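When I called Florante Padilla on May 7, 2020, he was standing in the dining room of the old Grandby house with a fan of fabric swatches in one hand and a sandwich in the other. "Give me a second," he said, "I'm putting one of these down, and it's not the swatches!"

Florante has been redoing the room since March for the Pangilinan family, who open the house for suppers and the odd wedding. The old drapes were a heavy burgundy and had been up for more than 81 years (the receipt was still tucked in a drawer). I asked if he felt bad taking them down. "For two minutes," he said. "Then I saw the windows."

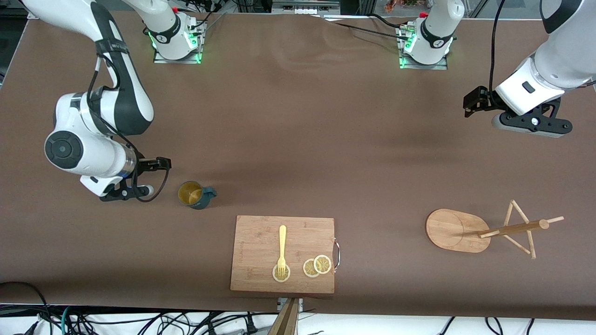
The color took him the longest. He kept going back to the Fulunden mill for samples, and he'd pinned up so many greens that Mrs. Pangilinan started calling the place the salad bar. I told him I'm hopeless with green myself, and that the nearest I get is a dark teal mug on a brown tabletop, like the one here, and he got quite excited. "But that's the room! Brown table, and then one deep color that isn't quite blue. You don't need five." He ended up with a Cukine weave for the new drapes, lined in cream, and it runs to 203 yards once you count the hall.

The chairs are staying, by the way. I was so glad to hear it. "They wobble a little," he admitted, "but people love them, and I can fix a wobble." The wallpaper is a sorer subject, and he and the family still haven't agreed on it.
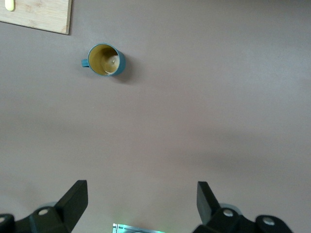 A corner of the cutting board on the mauve-gray tabletop.

Before we hung up I asked what he'd do with the burgundy ones. "Cushions," he said. "So many cushions. Do you want some?" I said yes to two.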